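Troltside Boards > Titles, Peerages and Succession > Inheritance questions

Topic: Does the Dudendale estate follow the title or the person?

hassanpour_m
Trying to settle a point for the Rirnberg page on our reference list. When the old count died, the title went to his nephew. The list says the Dudendale land "passed with the dignity." My reading of the 1st count's settlement is that the land was entailed separately and only happened to land on the same man. Which is it?

setareh_j
It passed with the dignity. The settlement names "the holder for the time being" as beneficiary. If you hold the title, you hold the income. There is no second test.

akselbach
Disagree. "Holder for the time being" appears in the preamble, and the preamble does not convey anything. The operative clause says "heirs male of the body, and failing them heirs male whatsoever." That is a line of descent. The title has its own line in the patent, and the two are worded differently.

They give the same answer for the nephew. They would not give the same answer if a daughter's son were next, because the patent has a special remainder and the settlement does not.

setareh_j
The settlement was amended when the special remainder was granted. Bahman posted the amendment here last June.

akselbach
He posted a summary of it. I have not seen the text.

bahman_tehrani
I have the text. It is 2 pages. The relevant sentence: "the said lands to be held upon the like limitations as the said dignity, so far as the law shall permit." So Setareh is right on intent. Whether the law did permit it is another matter -- land and dignities did not descend under the same rules, and a drafter could not fix that by wishing.

Scans are slow going on my end. I'm doing them between shifts and the originals are on loan from the Ahmadpour collection, so one sheet at a time.
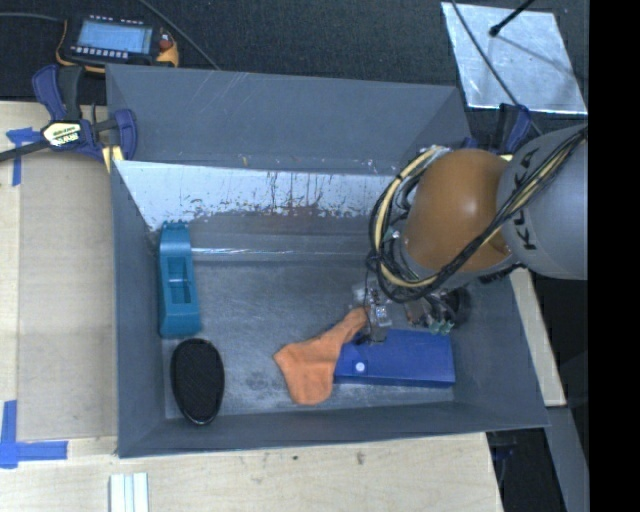
Gray metal bin, teal item at left.

Next batch will be the schedule of lands, which runs to folio 178. I will put the amendment up first since it was asked for.

hassanpour_m
Thank you. The schedule matters too. If Dudendale is not listed in it, the amendment does not reach it and we are back to the original clause.

roya_kermani
It is listed, but under the old parish name. I checked this a few years ago for the entry on the dowager's jointure. She had a charge of 500 a year on the same land, and the charge recites the schedule.

One correction to the first post. The nephew did not succeed at once. There was a posthumous child to rule out, so the title was treated as dormant until that was settled. The reference list gives the date of death as the date of succession. In law that is correct, since he was held to have succeeded from the death, but he was not styled count in the interval and the page should say so.

akselbach
Agreed on the interval. Same thing caught us on the Troltside barony.

On the land, I will accept "limited in the same manner as the title." I will not accept "passed with the dignity." Land does not attach to a peerage unless the instrument makes it do so, and readers take the second wording to mean that it always does. We get that question every time a royal duchy is in the news.

setareh_j
The second wording is used on 70 other pages. Are you going to change all of them?

akselbach
The ones where it is wrong, yes.

setareh_j
Then start a separate topic. This one is about a single estate, and for this estate the result is identical either way.

bahman_tehrani
The result is identical for this holder. The next heir under the remainder is through a female line, so it stops being identical if the present count has no sons.

hassanpour_m
I have changed the draft to: "The Dudendale land, limited since the amendment in the same manner as the title, was inherited by his nephew." I also added a note on the dormant period. Roya, can you send me the folio for the jointure charge so I can cite it?

roya_kermani
Sent by message. Cite the charge itself, not my notes -- my notes have the parish name misspelled.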